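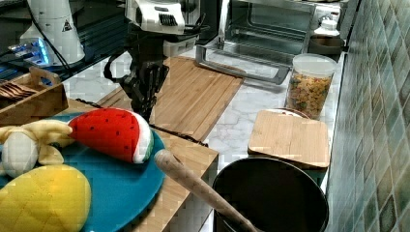 Counter, Gautier room: plush fruit on the teal plate, toaster oven at the back.

Filed under: Fit-out notes / Kitchen corner / Brestholm

Entry 13, January, started 9:40

Still on the question of whether the Brestholm kitchen corner counts as a kitchen. The plan says "a working countertop of ordinary domestic clutter." I have no quarrel with the clutter. The ordinary part I'm less sure about. Who keeps a large round plate on a wide wooden board with another long board lying at a slant next to it? I don't know anyone who does, and I've lived with untidy people.

Boards first. We have too much wood on that counter. The bamboo board is a good board, the striped kind, and it's long enough that it only really fits on the diagonal, pointing toward the toaster oven. With the wide one under the plate you get the marble pattern showing in patches between them and not much more than that. I said in the last entry that the gray veining was the best thing we picked and now we've covered most of it up. Suggest we lose one board. Brernness wants both kept. Their argument is that people leave boards out. Fine, people leave one out.

The plush food. I was against it and I'm still mostly against it. The watermelon slice is the one that works: red, seeds, green rind edge, you know what it is from the door. The banana, with the peel flaps open, is all right. The pineapple has quilted diamonds stitched all over it and looks like a cushion. All three together on the plate look like a nursery, and the plan doesn't mention a nursery. On the other hand plush doesn't roll or go off, and it makes no noise when it lands on the floor. I tried wax fruit in the old Gautier layout and we were sweeping up chips of it for a month. So the plush stays for now, under protest.

Teal plate: keep. Strong color against the wood. It does take up a lot of room.

Wooden tray with the cut-out handle, left side: it's been sitting there long enough that everybody treats it as part of the counter. Decide whether it holds things for cooking or things we haven't put away. At the moment I'd say the second.

Toaster oven against the wall on the right. Steel, glass door, wire rack. No objection, except that the bamboo board pointing at it makes it look more important than it is. The black pot at the front I'd like farther back. A pot that close to the plate board gets an elbow sooner or later.

Things to try before the next session:

- one board only, for a full day, and see if anyone asks for the other
- pineapple off the plate, watermelon and banana left on
- pot to the back
- tray emptied and refilled with things we've agreed on

I don't expect the last one to happen.

Moved on to the towel bar at 11:15. Background for whoever reads this later: the Lodilura list asked for a bar "as found in a typical home," dark finish, and gave us 100 for the hardware and 200 for the wood. We overspent on the wood, as usual, and I was asked whether the bar could be had for less. It could have been, and it would have looked like it.

What we have is the dark one, glossy, with a bit of bronze where the light catches it. The mounting post is the fussy style, rings stacked on rings, and there's a coppery collar near the rounded cap. Nice piece of hardware. My doubt is about where it goes. The round wall plate sits against the edge strip of the pale panel, and an edge strip is narrow. A flared plate like that wants a flat face behind all of it. I asked for a wider strip back when the panel was drawn up and was told the narrow one looked cleaner. It does look cleaner. I'd still have taken the wider one.

Also the strip is a shade darker and warmer than the panel face. I was told they'd match once the light in the room was sorted out. The light has been sorted out, and they don't. Some small dark flecks along it too, near the middle of its height. Could be the grain, could be us. I'd leave them alone. Anyone who sands that strip will go through to something worse.

The board with the routed groove I have nothing bad to say about. Rounded corner, raised lip, color close enough to the panel that they look related. Best bit of work in the room, and of course it's the one lying behind the towel bar. 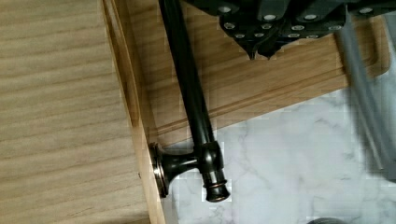 Open points

Hanging test on the bar. Write down what was hung and for how long. Last time the note said "towel, fine," which is no use to anyone. I want a hand towel, then a bath towel, then whatever Lodilura thinks people hang on these. Load goes up to 700 grams and stops there until someone has had a look at the wall plate.

Strip color: leave it. If Brernness raises it again, point them to this entry.

Price of a second towel bar, same finish. I'd like to know before we need one. I have been told we won't need one.

Board question (one or two) still open. My vote is one, written here so it's on paper somewhere.

Left the corner at 4:20 with both boards still out.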